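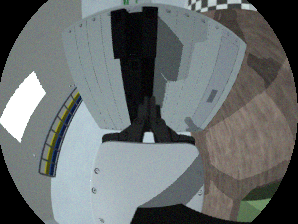

社区洗衣房要改营业时间了,从下个月起早上6点开门,比现在早了一个钟头

我是星期四晚上去收床单的时候看见那张告示的,贴在烘干机那面墙上,用的是黄纸,字写得挺大,但是因为旁边还贴着一张找猫的、一张转让婴儿车的,我第一眼真没注意到。后来等烘干等得无聊,把墙上的纸从左到右读了一遍,才发现:Cabello洗衣房,就是菜市场后门斜对面、招牌掉了一个字母又补上去颜色不太一样的那家,下个月开始换营业时间了。

先把要紧的说了,省得你们往下翻。早上从原来的七点提前到六点开门,晚上关门从十一点改到九点,最后一次投币时间是关门前一小时,也就是晚上八点以后机器就不收新的一缸了。周末跟平时一样。大件那两台机器(洗被子的那种)要预约,在柜台的本子上写名字和时间段就行,不用打电话。价格这次没动,至少告示上没写动,我还特意问了柜台,柜台说没动。

我知道有人要不高兴了。住我们这一片上晚班的不少,我楼上那家就是,下班到家都十点多了,以前还能赶最后一缸,以后肯定赶不上了。我自己也有点惆怅,我是那种吃完晚饭磨磨蹭蹭看完两集电视剧才想起来没有干净袜子的人,晚上九点半抱着一筐衣服下楼是我这几年的固定节目。冬天的时候尤其好,外面冷得要命,一推门进去热烘烘的,一股洗衣粉味儿,坐在那排塑料椅子上能把一本杂志从头看到尾。

不过柜台那边的说法也有道理。我那天反正也没事,就站着多聊了几句。他们说晚上九点以后来的人这一年里越来越少,有时候整整一晚上就两三个人,灯开着,热水烧着,还得有人守着。倒是早上,七点还没到就有人在门口等,拎着袋子在台阶上站着,多半是菜市场的摊主,要洗围裙和毛巾,洗完了正好出摊。还有几位晨练的老人家,遛完弯顺路把衣服带过来。这么一算,把晚上的时间挪到早上,确实比两头都耗着强。

菜市场那边反应倒是很好。我第二天早上去买豆腐,顺嘴提了一句,卖豆腐的大姐说她早就盼着了,她家的笼布每天都要洗,以前只能头天晚上收了摊拖着步子去,现在早上五点多卸完货,把布往机器里一扔,回来摆摊,摆好了再去拿,时间刚刚好。旁边卖鱼的也凑过来听,问能不能洗胶皮围裙,大姐说你可别害人家机器。我也不知道能不能洗,后来去问了,不能,胶皮的、带绒毛往下掉的、沾了油漆的都不收,这个本来就写在机器盖子里面,只是字被磨得差不多了,下个月会换新的贴纸。

说到机器,这回还有一个小变化,我觉得比改时间还值得说。靠窗那台一直贴着“维修中”的,终于要换掉了。老住户应该都有印象,那台机器脱水的时候整个会往外走,走着走着就把插头拽下来了,然后你的衣服就泡在半缸水里,门还打不开。我中过两次招,第二次里面有我的工作服,第二天我是穿着姐姐的外套去上班的。新机器是Nikura的,听说已经订了,下个月中旬到,装好之后那一排就是六台全开。柜台说新机器多一个快洗的档,洗一缸薄衣服会短不少,具体多久他们也还没试过,等装好了再说。

投币这块也问了。硬币照旧能用,柜台可以换零钱,但是换零钱只到晚上八点,跟最后一缸的时间一样。洗衣卡也还能用,旧卡里的余额不会清掉。我特地强调一下旧卡,是因为前年改过一次卡,那一回有不少人的余额对不上,柜台前面吵了好几天,我当时里面还有九块钱,为了这九块钱我跑了三趟,最后人家给我退了一包洗衣粉。这次不换卡,卡面都不变,大家可以放心。

再说说预约本子的事。以前洗被子是谁先到谁先用,换季那几天简直没法看,从门口排到隔壁理发店,有人把空筐子放在那儿占位置,自己回家吃饭去了。去年秋天我抱着一床双人棉被站了快一个下午,腿都站直了,后面的阿姨好心分了我半个橘子。现在改成写本子,每个时间段是两个小时,一家一天最多占一段,过了点十五分钟没来就算放弃,轮给后面的人。本子就挂在柜台右手边,拴着一支圆珠笔。建议大家写字的时候写清楚一点,我翻了翻第一页,已经有两个名字我怎么也认不出来了。

附近另外一家,Hindier干洗,营业时间没有变,还是早上九点到晚上七点,但是他们家只做干洗和熨烫,水洗不接。我以前闹过笑话,扛着一袋子袜子和T恤进去,人家小伙子很客气地看着我,说您这个得去斜对面。所以真的非要晚上洗不可的,这边帮不上忙。河对岸Pivutska路上还有一家自助的,二十四小时开,无人值守,我去过一回,机器是好的,就是要走过那座桥,冬天晚上抱着湿衣服过桥,那个风啊,你们自己掂量。不过它那边烘干比较便宜,夏天骑车过去倒是不错。

有几个邻居在楼下群里问,能不能保留一个晚上开到十一点,比如周五或者周末。我帮着去问了。柜台说现在没有这个打算,先按新时间试三个月,要是晚上来问的人多,再看要不要留一晚。门口会放一个意见簿,想要晚场的可以写上去,最好写上自己一般几点来、一个星期洗几回,这样他们好算。我自己已经写了,写了满满半页,写到后面发现自己在抱怨椅子太硬,又不好意思撕掉,就那么留着了。大家去写的时候看到那一段请直接翻过去!

对了,还有烘干机上面那个失物筐。因为要腾地方装新机器,筐子月底要清一次。我去看了一眼,里面有好多单只的袜子、一条小孩的格子围巾、一个枕套、几只手套,还有一件看着挺新的灰毛衣。谁家少了东西赶紧去认,过了月底没人领的,能穿的洗干净了送到旧衣回收点,剩下的就当抹布了。那条围巾我看着怪可惜的,毛线很软,应该是手织的,名字标也缝在上面,只是洗得看不清了。家里孩子今年冬天丢过围巾的,抽空去翻一翻。

换时间之前的这段日子,一切照旧,早七点到晚十一点。装新机器那天上午靠窗的一排会停用,靠墙的还能用,具体哪一天要等送货那边通知,到时候门口会贴出来。我估计还是用那种黄纸,所以各位路过的时候多瞄一眼,别像我似的,在底下坐了半个多钟头才看见。

另外有人问门口那个台阶什么时候修。就是第二级缺了个角的那个,下雨天特别滑,抱着筐子看不见脚底下,我摔过一次,衣服飞了一地,刚洗好的,全白洗了。柜台说已经跟房东提过了,房东说开春弄。开春是几月,没说。暂时在上面铺了一块防滑垫,垫子有点卷边,走的时候还是看着点儿,老人家最好从旁边的斜坡上去,斜坡那边的门早上开门以后是不锁的,推一下就开,有点沉。

早上那一场我打算下个月去试试。我已经很久没在六点钟出过门了,闹钟估计要定两个。要是起得来,顺便可以去菜市场吃一碗刚出锅的豆腐脑,卖豆腐的大姐说那个点人少,辣油随便加。起不来的话,我就只能改成下班直接过去,带着衣服上班这件事我还得想想怎么弄,办公室的柜子不大,塞一袋子脏衣服恐怕同事要有意见。

大家要是还有什么想问的,洗衣房柜台白天都有人,直接进去问最快,中午那会儿可能在里屋吃饭,敲一下玻璃就出来了。写在这篇底下也行,我下回去收衣服的时候一起帮着问。

补充一句,刚才有人留言问洗衣粉还卖不卖。卖的,小包的和大瓶的都有,柔顺剂这两天断货,说是下星期到。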